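Progress update no. 7, Kollel grasp planner
To: Coppens small grants desk
From: Niilo Peltonen, Furnthorpe
2 September 2018

Hi all,

Second update of the winter, and a much happier one than July's. Back then I was grumbling about the timestamp mess (fingertip widths arriving on one clock, camera frames on another, and my poor pose tracker stuck in the middle trying to please both). That's fixed! Everything now gets stamped on the same clock as it comes in, and the replay tool will refuse to load a recording if the two streams drift apart. I should have done it that way from day one, but there you go.

The recordings themselves are going well. We've got 1,571 usable handheld demos through the cleaner, up against the 2,551 we promised you by the end of the grant. I'm not worried about the gap. The slow part was labelling, and Tomcombe have now taken on the grasp labels, so I've got my evenings back and the labels are tidier than mine ever were.

On the planning side, I threw out the old approach scorer. It treated every open box as a solid block, so it would happily plan a squeeze on the outside walls when the thing we wanted was sitting in the middle. The new one looks for the rim first, colours in what's inside it as a separate region, and then picks a wrist angle. It's slower than I'd like on the old laptop but it's making much more sensible choices in replay. I haven't let it loose on the real arm yet, that's next on the list.

Perception is where most of my swearing has happened. Plain benches are easy. Homes are not, and the busier the fabric, the more the segmenter wants to call every printed heart an object.
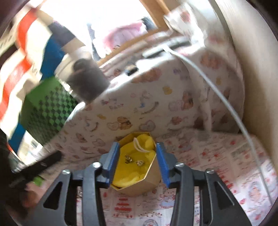 I tried turning the confidence threshold up and it just started losing the small shiny stuff, so that was a dead end. What's helped is using the motion between frames: a print slides along with the cloth it's on, while something raised above it shifts a bit differently as the gripper moves in. It still trips over cords and bright windows, and I'd call it half done.

Spending is on track. The one surprise was storage, and I've moved the raw footage to a cheaper drive to make up for it.

Next up:
Get the new scorer running on the arm, slowly, with the stop button in my lap
Finish the motion check and put it in the main branch
Write proper install notes, as the current ones only work if you're me

I could use 14 more days on the install notes if you can spare them. Give me a yell if that's a problem.

Cheers,
Niilo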